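Thread, mostly

I promised a post about suturing back in March and then wrote two about soup instead, so fine, let's do it. Pour yourself something. I'm at the kitchen table with a mug from Grirance (the coffee place by the Memholm bus station, still the best rolls in town) and my left thumb hurts from tying knots around the handle of a drawer.

What I want to talk about is thread. People who ask me about stitching always want to hear about the needle, and I get it, the needle is the exciting bit! But my first months of learning this were one long fight with thread. It sticks to anything moist. It curls the way it was curled in the packet. It goes under the thing you wanted it to go over, and then you pull, and you've made a knot you never asked for in a place you can't use.

My notes from that time are mostly complaints. One page just says "LOOK AT THE TAIL" in capitals, underlined so hard the pen went through.
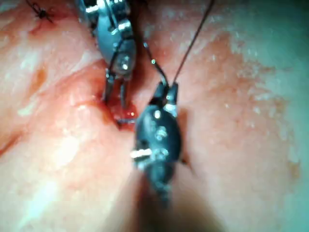 Dark thread on pink tissue, with one strand running off to the top right.

What finally helped was slowing way down on the handoff. I used to let go with one side as soon as I thought the other side had it. Now I wait until I've seen the jaws close on the thread, and then I wait a bit more, and then I let go. It feels silly and slow and it saves me so much hunting around afterward. Blood makes it harder, too, with a dark thread especially. Once a strand dips into a pool you're left guessing where it went, so I try to keep the bit I need next lying across clean tissue where it has some contrast.

The other thing is length. I am a greedy cutter. I always think I'll want more, and then I spend the whole stitch hauling slack through and parking it somewhere. For short practice runs I've settled on 14 centimeters and I make myself stick to it. Nadiia Yatsenko cuts hers even shorter and ties with what looks to me like nothing at all, and I've stopped trying to copy her. There's a chapter on this in my old Manninen handbook (page 379 in my copy, the one with the tea stain), and it's pretty dry going, but the drawings of slack are worth the price.

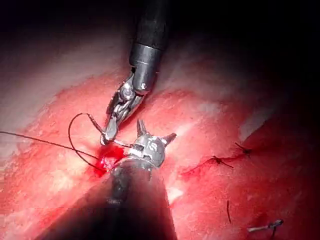 Needles do get their turn, don't worry. A curved needle wants to travel along its own curve, and most of my early trouble came from pushing it straight, like I was sewing a button on a coat. You turn it through. You come in square to the surface, you let the arc do its thing, and you have somebody or something ready on the far side to take it. Meanwhile the thread is off doing whatever it likes. See that loose loop swinging out to the left and back in toward the bleeding spot? I love a loop like that when it stays wide open, and I dread it when it starts closing up. If it falls across the needle, stop, move it, and only then go on. I used to think I could just be careful and work around it. I could not!

Also, grip. Hold the needle too close to the tip and you run out of needle before you're through. Too close to the thread end and it twists on you. I go a bit past halfway back and adjust from there. I lost a whole evening to this at the Kenura practice bench, room 683, the one with the heater that clanks, and came home with a crick in my neck and one decent stitch to show for it.

Then there's pulling, and pulling is where I still get told off. You want the thread to come through in one smooth draw, in line with the hole. Yank it sideways and it saws at the tissue. Stop halfway and start again and you get a little jerk right at the edge of the wound. So these days I pull, pause when I feel it come up snug, and look at the spot where it goes in before I do anything else. Is the edge puckering? Is it going pale? Then it's too tight already and I haven't even tied.

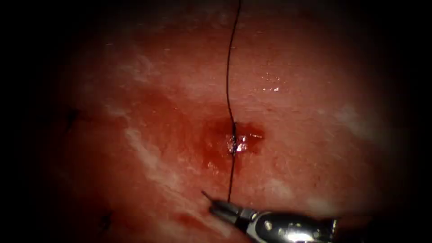 Þröstur Bisgaard wrote in after the soup posts to say that I should quit worrying about tight and worry about even, that a row of stitches all pulled a little wrong in the same way will usually do better than a row where every one is different, and that he practices his with the radio off. I've been chewing on that for days. I think he's right about even. The radio stays on.

Next time I'll get into knots, including the one I keep tying backward, and I'll dig out the old practice log if I can find which box it's in. If you have a trick for thread that won't lose its packet curl, please put it in the comments. I've been giving mine a gentle stretch between my fingers before I start and it helps for maybe one stitch.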